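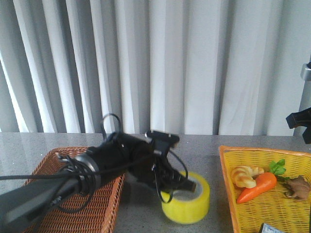
Tollwood, July 20, 2024

OK, Mensah Cup semifinal thread, because I've been home for an hour and I still can't sit still. Tollwood v Flandum, forty overs a side. Mute me now if you don't care about club cricket, I'm going to be a while!

Flandum won the toss and batted, which everybody at our end groaned about. That pitch has been flat as a parking lot all summer. Lasell made 300 on it two weeks ago and they weren't even trying that hard.

And for the first hour it looked like we'd be chasing even more. Their openers just kept hitting through the covers. Same shot, same gap, over and over. I was yelling for a sweeper from the boundary rope like a lunatic (sorry to the family with the cooler).

Then our leg spinners came on and the whole thing slowed right down. Two stumpings in three overs. Their number four tried to reverse sweep his second ball and I could have kissed him.

Flandum all out for 264. I'd have taken that at breakfast. I'd have taken that at the drinks break and thrown in my car.

Lunch report: the samosas went before the second team players got near them, and the lemonade was more ice than lemon. Moving on.

Our chase. Oh boy. Lost one in the first over, a beauty that nipped back, nothing you can do about it. Lost another running. Why do we keep running on the arm of the kid at point?? He's thrown out half the league!

So two down for hardly anything and in comes our wicketkeeper, who has been batting at six all year for reasons I will never understand. I've been going on about this on here since the opening round. Scroll back, you'll find it.

She batted like she had a bus to catch. Went past 800 runs for the season with a pull over midwicket that landed on the scorers' roof. The scorers did not enjoy it. I did.

Somebody asked in the replies about the dropped catch. Yes, she was dropped, on 31, at long on, straight in and straight out. You need a bit of luck in a knockout and I'm not giving it back.

It got tight anyway, since we're Tollwood and we can't do anything the easy way. Needed nine off the last over with three wickets in hand. Dot. Single. Dot. I went and stood behind the sight screen and just listened.

Then a big noise, and I came running back out and missed the six completely. Then a scrambled two, ball off the pads, and that was it. Won with a ball to spare and I saw maybe half the last over.

Fair play to Flandum, they fielded like demons and came over to shake hands with everyone, even us loudmouths on the rope. I hope they get Lasell at home next year and hammer them.

Final is against Lasell, their ground, the one with the slope. They say they're expecting 400 people. Please make plenty of them ours. I've got two spare seats in the car if you can stand me talking the whole way, reply or message me.

Also bat the keeper at four.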